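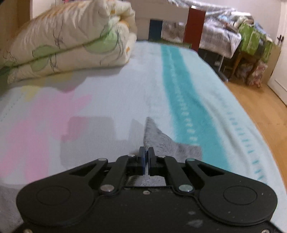
Do I need a tournament ranking to take part in the Katby serve study?

A current ranking is optional. Players must have competed in at least one sanctioned adult or junior event in the past two seasons, and must be able to hit 40 serves in a single session without pain in the shoulder, elbow or lower back.

CALL FOR PARTICIPANTS: SERVE LOAD AND RECOVERY IN CLUB TENNIS PLAYERS

The Katby Racquet Sports Program is recruiting 33 tennis players for a study of serve volume, ball speed and recovery between matches. Testing takes place in August at the Skerkulum indoor courts. The study is led by Nidia Sánchez. Court sessions are run by Hafiz Sopacua.

Purpose

Club players often play two or three matches in one weekend with little rest between them. Most published guidance on serve volume was written with touring players in mind and assumes a level of conditioning that club players do not have. The study measures how serve speed and placement change across repeated sessions, and how long each takes to return to the player's own baseline.

Who can apply

Applicants must be 16 or older. Players under 18 need a signed form from a parent or guardian and must be accompanied at the first visit. Both right-handed and left-handed players are eligible. One-handed and two-handed backhands are equally acceptable, as groundstrokes are not tested.

Applicants are not eligible if they have had shoulder, elbow or wrist surgery in the past year, are currently being treated for a back injury, or have changed their service motion with a coach in the past three months. A change of racquet or string within the past month must be listed on the form but does not rule anyone out.
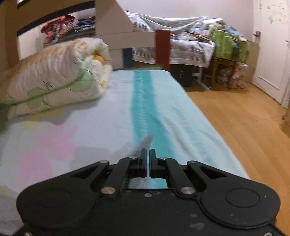
Players taking part in another training study during the same period should say so when applying. Enrollment in both is usually possible if the other study does not set limits on court time.

What is involved

Each participant attends four sessions. The first is a screening visit with a range-of-motion check, a grip strength test and a short serving trial to set the baseline. The remaining three are court sessions. Each consists of a fixed warm-up, 40 serves in blocks of eight, and a seated rest period followed by a second strength test. A session lasts about two hours, including check-in.

Serves are hit to marked targets in the deuce and ad courts in an order that is given on the day. Ball speed is measured with a radar unit behind the baseline. Let serves are replayed. Foot faults are recorded but the ball still counts.

Participants use their own racquets. Balls are supplied and are changed after every second block. String tension is measured before each session, and players are asked to keep the same string and tension for the length of the study. A player who breaks a string mid-session may finish with a second racquet of the same model — otherwise the session is rescheduled.

Between visits, participants fill in a daily log of court time, other exercise, sleep and soreness. Entries are made online through the Bovari log page. Paper logs are available on request.

Schedule

Sessions start at 8:00 a.m., 11:00 a.m. and 5:30 p.m. Each player keeps the same start time throughout. Please avoid serving practice and upper-body weight training for 20 hours before each court session. Light hitting is allowed.

Payment

Participants who complete all four sessions receive $160 and a written report with their speed and placement data. Those who withdraw early are paid $40 for each session completed. Parking at Skerkulum is free — use the north lot and enter by the Tatlı Hall doors.

How to apply

Application forms are available at the Skerkulum front desk and on the Katby program page. List your recent events, your playing hand, your usual weekly court time and your preferred start time. Questions about eligibility go to Nidia Sánchez. Questions about court times and equipment go to Hafiz Sopacua. Places are filled in order of application within each start time, and a waiting list is kept for the 5:30 p.m. group.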